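Sorting and Storing Loose Hookup Wire on a Small Bench

Posted by Charmaine Le Roux
Updated November 3, 2021

Thin wire is cheap, so it tends to pile up. You cut a length, use half of it, and the rest goes on the counter with the other leftovers. After a few projects you have a heap that takes longer to untangle than the wire is worth. The method below is the one I use for short lengths of single wire, from a hand's width up to the length of my arm. It is not meant for full spools.

What you need

A shallow tray with a wide rim
One parts bin for each color you keep
A small screwdriver
Wire cutters
Masking tape and a pen

Clear the counter first

Pick a hard, smooth surface. Stone, tile or a sealed tabletop is fine. Cloth and carpet catch the cut ends. Move anything you are not going to use to one side, but keep the screwdriver close. Its tip is good for opening knots.

Use a light-colored surface if you have a choice. Blue and yellow are easy to see on white, and a short offcut is less likely to end up on the floor.

Work on one color at a time

Put the tray in front of you and lift one color out of the heap. Don't pull. Find a free end, hold it, and let the rest hang over the tray. Loose loops will often drop open under their own weight. If two colors come up together, lay them down again and start from the other end.

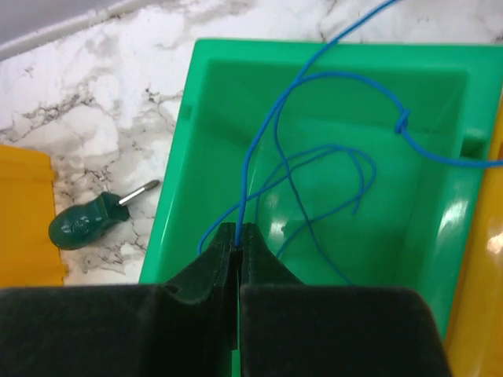

When you reach a knot, stop and push the wire toward it from both sides. This makes the loop bigger. Slide the tip of the screwdriver into the loop and turn it a little at a time until the wire moves. Pulling on the ends only makes the knot smaller, and on solid-core wire it leaves a kink that will break later.

If the knot has not moved after 2 minutes, cut it out. You will lose an inch or so. I spent most of an evening in September on one piece of Tarketon wire and then cut it anyway.

Straighten and check

Run each piece between your thumb and finger from one end to the other. You are feeling for nicks in the insulation and for places where the wire has gone stiff. Cut out the bad part. Anything shorter than your finger can go in the recycling with the other scrap copper.

Coil the wire

Wrap the wire loosely over 4 fingers. Leave a tail as long as your thumb. Slip the coil off, pass the tail through the middle twice, and flatten it. Don't wind it tight. A tight coil springs open in the bin and you are back where you started.

Fill the bins

Open-fronted stacking bins work better than lidded boxes for this, as you can see what you have and take out a coil with one hand. Mine are the Prusis ones in the small size, but any brand will do.

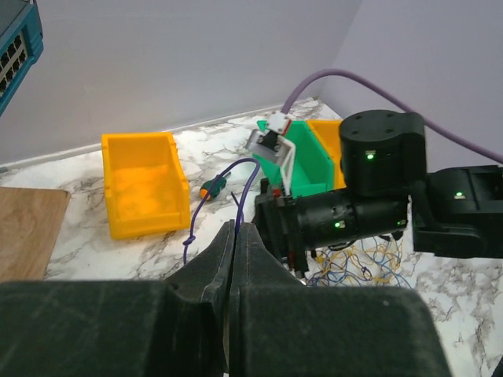

Label the front lip with masking tape. Write the color, the gauge and whether it is solid or stranded. If you order by part number, add that too. My blue is Skoltel 3951, and having the number on the bin saves looking up the old invoice.

Stack the bins with the color you use most at the bottom front. Heavy items such as wrenches should have their own place. Dropped in on top of the coils, they flatten them and hook the loops when you lift them out.

If two colors are badly mixed

Spread the heap out flat until it is one layer deep. Look for the piece that lies on top at most of the crossings and take that one out first, following it from end to end.
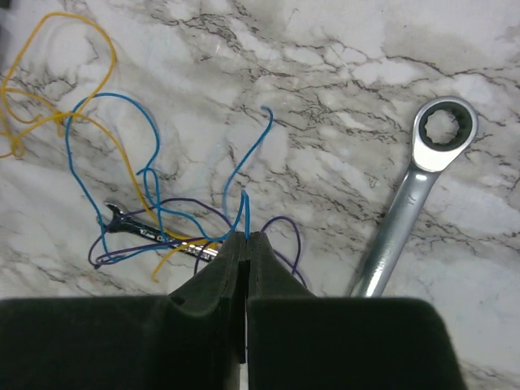 Go slowly and put each crossing back down before you move to the next. Tools lying under the wire should be slid out sideways. Once the top piece is free, the one under it is usually much easier.

How often to do it

I do mine at the end of each project, before the tools are put away. If you share a bench, agree on the bin colors before you start. Mthembu sells printed label sets, but tape is easier to change.

Next page: Storing ribbon cable and connectors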